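Promurent Planning FAQ: Laundry Handling Cells
Last updated 13/06/2023

These answers cover the questions we get most often from sites preparing a capital request. For maintenance schedules and error codes, see the Cunar operator guide.

What does a standard quote include?
The Cunar controller, one or two arms, grippers, wrist cameras, cabling, and the stand. Freight is quoted separately. The washing machine, basket, and any plumbing work are the site's responsibility.

Do we need a special washing machine?
No. A household front loader can be used if the door opens far enough to leave the drum clear and the handle edge can be reached from the front. Top loaders are not supported. Send the make and door dimensions with the request form so the reach check can be done before the quote is issued.
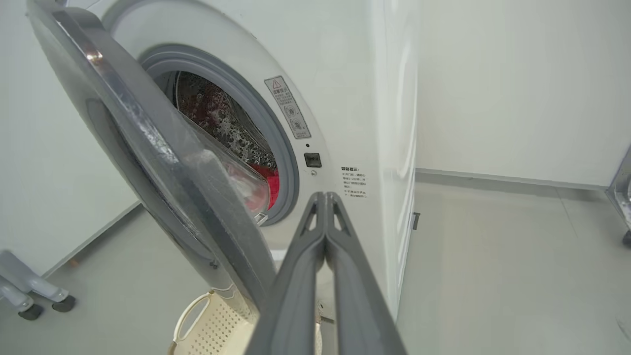
Machines with a door lock delay need extra cycle time. The arm has to wait for the lock to release, and the delay differs between models. Put the value from the appliance manual in field 6 of the form. If the field is left blank, the quote comes back without a throughput figure.

How much floor space should we reserve?
Leave 1620 mm clear in front of the appliance and 400 mm on the hinge side, measured with the door closed. The basket stays inside the front zone. Do not count walkways toward either number. If the stand is on casters, it must be locked and its position marked before calibration.

One arm or two?
One arm handles door opening and simple unloading. Two arms are worth pricing if the load includes large or tangled items, or if you want one gripper free while the other is in the drum opening. The second arm is a separate line item and can be deferred, but the controller must be ordered with the second port. Retrofitting the port means returning the controller.
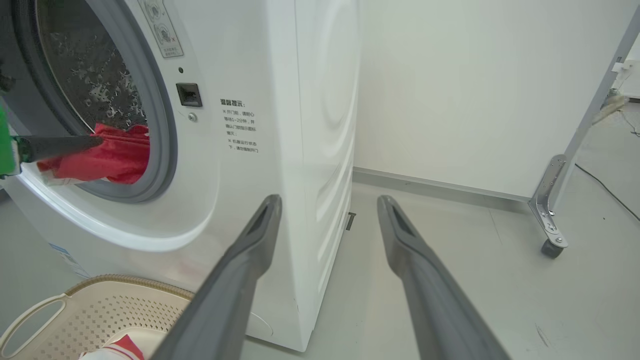
Green-bodied gripper holding red cloth at the door opening, with the basket in front of the machine.

Which gripper fingers should we budget for?
Long fingers for drum work, short fingers for folding tables. Fingers are consumables. Plan on 34 pairs per 100 loads per day per year of operation, and scale down for lighter use. The Pant finger set fits the same mount but has a different length, so switching sets requires recalibration.

Will the fingers damage the appliance?
Contact force is limited in software, and the limit is set during commissioning. Door rims and gaskets should still be treated as wear parts. Check with the appliance supplier whether automated use affects the warranty. We do not cover appliance repairs.

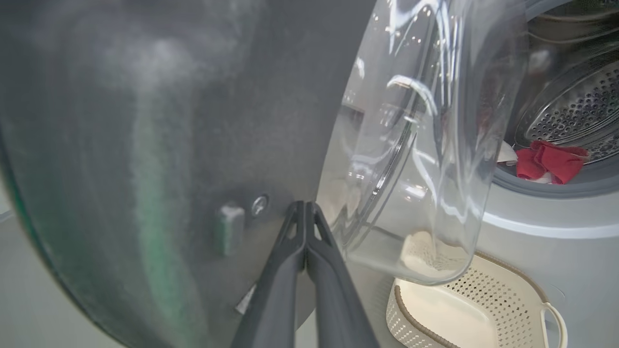 Gripper fingers at the inner edge of the open door.

Can we rent before buying?
Yes, through Dresinska. The minimum term is one quarter. Rental fees are not credited against a later purchase unless this is written into the rental agreement at signing.

When should the request be submitted?
For installation in the first quarter, the signed order must be in before January. Orders received later go into the next installation window. Site drawings can follow the order, but no delivery date is confirmed until they arrive.

Is training included?
One on-site session is included per order. Additional sessions are billed by the day, plus travel.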